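Kernness move, packing week
Posted Oct 11, 2018
Gallery / Studio / Packing

Quick one before the van comes. We are leaving the old unit on Skerura Street and going over to Kernness, and the whole week has been tape, plastic wrap and looking for the scissors. Putting pictures up as I get to them, the rest when the internet is on at the new place. Notes first so I don't forget what went where.

Shelves
Down by Monday night. Left the brackets on the wall, landlord wants them. Screws in a jam jar, jar in the blue crate, blue crate goes LAST. If you pack anything on top of the blue crate you are buying lunch.

Boxes
141 on the list, numbered on two sides, and yes I know the lids don't match. The Traltance boxes are the good ones, thick, take a real load. The free ones from the grocery store are fine for cushions and not much else. Had the bottom go on one of them in the stairwell. Paper clips everywhere. Still finding them.

Wrapping
Clear plastic on anything with a finish that scratches. Polished metal, glossy fronts, the glass tops. We tried old blankets back in August when we did the first trip to storage, and they shed all over everything, so plastic it is. Two layers on corners. Pull it snug but don't strangle it, it bunches up and then the tape won't lie flat. Went through 11 rolls and sent out for more.

Tape does not go on bare metal. Ever. Takes an afternoon to get the gum off, ask me how I know.

Drawers
Emptied, then wrapped shut. Found a stapler, two more staplers, somebodys lunch fork, the manual for a fan we no longer own. The manual went in a box. Don't ask.

Kitchen corner
Kettle stays out till the very end. Mugs in newspaper, plates on edge not flat, and the good bread knife rolled up in a dish towel with KNIFE written on it in marker. Fridge is off and the door is propped with a wooden spoon, leave it like that pls.

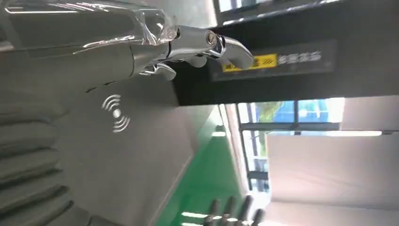 Then labels. Room, box number, which way is up. I ran out of the orange ones halfway through so from here on it's masking tape and a Sharpie, same system, just uglier. Anything with no label gets put in the front room at Kernness and we'll sort it out there.

Van
The Lysenko van, 4 trips if we load it right, probaly more. Heavy stuff against the back wall, wrapped things standing up, soft boxes in the gaps. No stacking on the glass tops, even "just for a minute."

Still to do
Lightbulbs. Mop. The coat hooks by the door, which need the small screwdriver, which is in the jam jar, which is in the blue crate. Keys back by 11 tomorrow. Extra rolls of plastic go in the front seat with me, we'll want them for the last run.

More pics after the weekend. Gotta go, van's outside.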